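Print this article | E-mail this article

Search reviews... Go

Beline Shallow Parts Bins, Set of Four

By Grigoris Sarantis

I repair small appliances and build up spare-part kits for the Karamanlidis service shop, and most of my day is spent moving parts from one container to another. For years those containers were cardboard trays and whatever lids I had left over. In November I replaced them with the Beline shallow bins, the yellow ones, and I have used them every working day since.

I paid $106 for the set of four from Clirer. The stainless steel tray is sold separately. I already had one, so I can't say much about theirs.

The bins are plastic, open on top, with rounded corners and a thick rim. Mine measure 17 inches on the long side. The main thing to know is that they are shallow. If you want to store parts by the pound, buy something deeper. These are for parts you are going to pick out by hand within the hour, and for that the low wall is right. I can reach in flat, from any side, without scraping a knuckle.

Wire is where I noticed the difference first. Harnesses don't stack well and don't like being folded. In a deep box they sink to the bottom and hook onto each other, and the spade connectors catch on every loop on the way out. Spread out in one of these, they mostly stay where I put them.

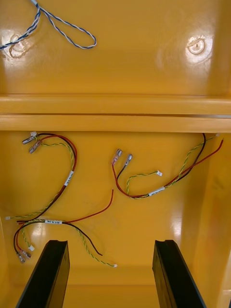
Wire harnesses laid out on yellow. One has its label wrapped partway down the curve.

I like the color more than I expected to. Red, black, blue, and white wire all show up well on it. The green-and-yellow earth wire is the weak case, and a plain yellow jumper would be worse. If you handle a lot of yellow wire, look at another color. Clirer lists a gray version for the same money, but I haven't tried it.

The surface is glossy, and this is my biggest complaint. Overhead lights reflect off it in white patches, and small print on a label is hard enough to read already. I ended up moving my bench lamp to the side — that helped, but a matte finish would have been the better choice at the factory. The gloss does make cleaning easy. A rag with dish soap takes off grease and flux in one pass, and there is no texture for dirt to settle into.

Layout took a few tries. I started with all four in a row along the back of the table, and the far two were a stretch. Now I keep two down each side and the steel tray in the middle. One kind of part goes in each bin, and the tray gets the kit I'm putting together. When the tray is complete I bag it and start over.

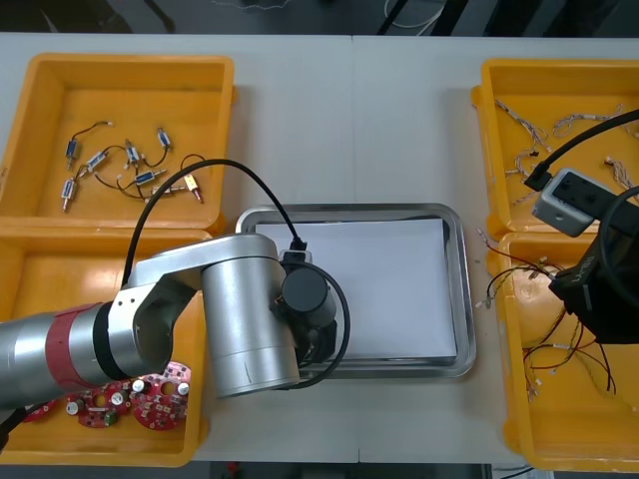
Solenoids are still a nuisance. The bodies sit fine, but the lead wires find each other no matter what you keep them in, and an open floor with no dividers does nothing to prevent that. Beline doesn't offer a divider for this size. I cut one from scrap and it slid around, so I took it out. My advice is to put in fewer at a time and refill more often.

Circuit boards do better. The round ones I use most have tall capacitors on top, and I don't want anything pressing down on those. The low wall keeps me from piling them up, which I used to do with the cardboard. The plastic is not marked as static-safe anywhere that I could find, so anything sensitive stays in its own bag until I need it.

Before these I had a set of Zekus bins that cost $90. They were deeper and a little heavier, and the rims were thin enough to bend when I carried a full one by the edge. The Beline rim doesn't bend. I have carried mine loaded with motors, one hand on each end, and they stayed flat. One has a scuff on the underside from the concrete floor. It was dropped from bench height and didn't crack.

They don't come with lids, and I haven't seen any listed. I lay a towel over them at night to keep the dust off.

Would I buy them again at $106? Yes, for hand picking and kitting. For storage on a shelf I would get the Zekus ones and save the difference. I have a second Beline set on order for the other table.

Print this article | E-mail this article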